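Murneten Allotment Garden Association
Minutes of the ordinary members' meeting, June

Place: common room in Dreltelden
Start: 7:00 p.m.
Present: the board, and members according to the list at the door. The list is kept with these minutes.

1. Opening and agenda

The chair opened the meeting and greeted the members. The agenda was sent in time. One member asked to move the item about water before the item about the paths. This was accepted without vote.

2. Minutes of the last meeting

The minutes were approved with one correction. Under "Hedges" it must say that the hedge on the north side is cut by the association, and the hedges between the plots are cut by the tenants. The secretary will correct the text and put it on the board by the gate.

3. Water

The bill for the last season was 1,513 francs. This is 215 francs more than in the season before. The board thinks that one reason is the old tap near plots 14 and 15, which was dripping for several weeks before it was reported. The company Oberholzer has now changed the tap and also looked at the main valve. The valve is old but it still closes well.

There was a long discussion about watering at noon. Some members want a clear ban between 11:00 a.m. and 4:00 p.m. Others said that they work in shifts and cannot always choose the hour. The meeting decided on a recommendation for this summer, and will speak about it again in autumn. Filling of children's pools with the hose stays forbidden, as it is written in the rules.

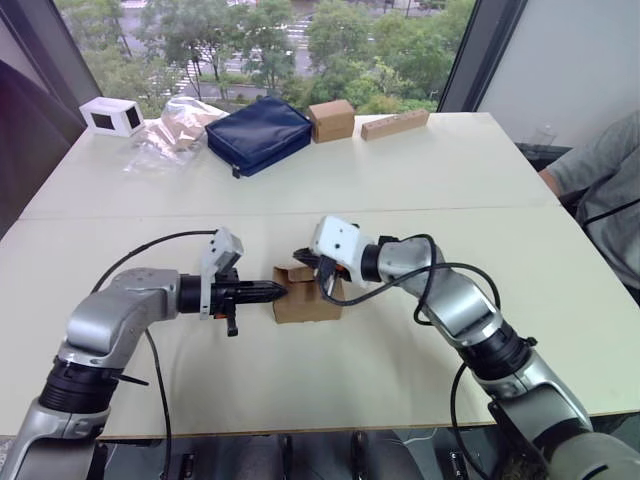
One member asked if the rain barrels could be bought together, so that the price is better. The board will ask for an offer from Plirix, where the association already bought the compost bins. Who wants a barrel writes the name and plot number on the paper in the tool shed. Payment is made before the order goes out.

4. Paths

The middle path is in bad condition after the winter – especially the lower part, where the water stays. The board proposed to buy gravel for up to 400 francs and to spread it on the next work day. A member asked if wood chips would not be cheaper. The board answered that wood chips were used before and had to be renewed every year. The proposal for gravel was accepted, with two votes against.

Members are reminded that wheelbarrows must be brought back to the shed the same evening.

5. Work day and seed exchange

The work day is on a Sunday, as usual, starting at 8:30 a.m. Tenants who do not come and do not send another person pay 80 francs. This amount was not changed. It was asked if older members can be free from this payment. The board can already decide this in single cases, a short letter is enough.

The seed exchange in spring was well visited. There were many beans and tomatoes, but almost no flowers. For next time the bags should have the name of the plant and the year on them. The tables in the common room must be wiped after use, also when only seeds were on them.

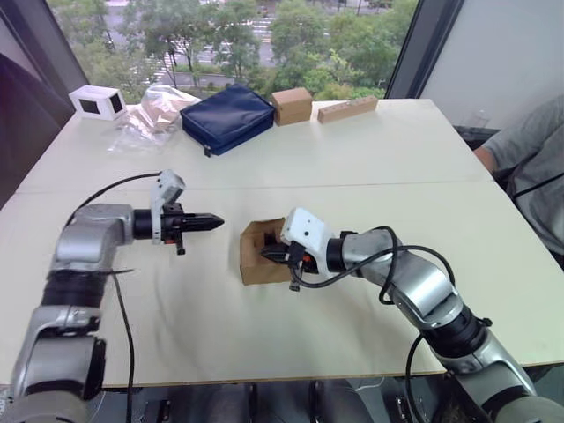
Common room: table with small open cardboard box

6. Various

– The lock of the gate is hard to turn. Please do not use oil, the board will bring graphite.
– Plot 22 becomes free in autumn. The waiting list is followed.
– The dog question was moved to the next meeting, as the time was already late.
– A green watering can was left at the compost place and can be picked up in the shed.

The meeting was closed at 9:20 p.m. The next meeting is in October, in the same room.

For the minutes: the secretary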